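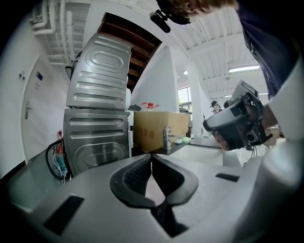

Jeltstead Sink-Side Chores
Data card, release 7

Summary
Jeltstead is a set of demonstrations of small chores done at a wash basin: picking up and putting down soap and sponges, wiping a counter, working a faucet, clearing items to one side. All demonstrations are performed by people using hand-held grippers. The set was assembled to answer a narrow question – can a policy trained on this kind of data tidy the area next to a sink without help? The current answer is no, with exceptions listed under Baseline results.

Contents
459 episodes across 18 task variants
Mean episode length around 13 seconds
Wrist and head video, gripper opening, gripper pose, one-line task label
Failed grasps are kept and flagged in the field grasp_ok

Directory layout
episodes/ one folder per episode
labels/ task text and success flags
calib/ lens and marker calibration, per session
splits/ train and test lists

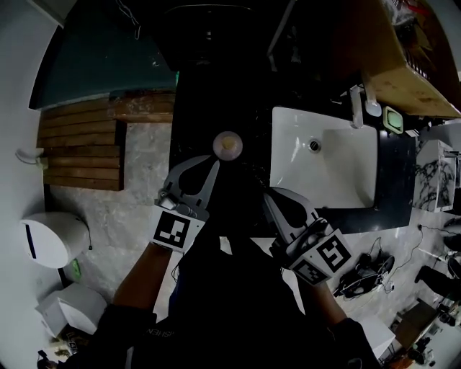 Two-gripper view of the counter and basin, with fiducial markers on the grippers.

Collection
Operators were told to work at a normal pace and not to repeat a motion for the camera. Objects were moved between episodes. Gripper pose is computed from wrist video; gripper opening is read from the markers. Where a marker was hidden for more than 13 consecutive samples, the opening value is left empty. Do not interpolate across these gaps without checking the video.

Baseline results
Henrik Buschmann trained one policy per task variant on the Kolteck dual-arm bench. Seven variants passed our acceptance test. These are mostly single-object moves with a dry, rigid object. The remaining variants did not pass:
Wet soap slips during the lift and the policy does not regrasp.
Sponges are picked up reliably but wiping pressure is uneven, and the arm stops before the surface is clean.
Two-handed tasks fail at the handover in most trials.

A person does any of these chores in a few seconds. The bench is slower even when it succeeds, so we make no claim of usefulness in a home or a shop washroom.

Known issues
Wide-angle distortion is strong near the image border. Use the files in calib/ and do not assume a pinhole model.
Pose drifts when the wrist camera faces a plain basin – affected episodes are listed in splits/exclude.txt.
Task labels were written by two annotators, Yupin Khamphan and Consuelo Palacios, and the wording for "move" and "place" is not consistent.
No force or touch data.

Access
Research use only. Redistribution of head video requires written approval. Send requests and label corrections to Zanele Khumalo, data maintainer, and include the episode ID.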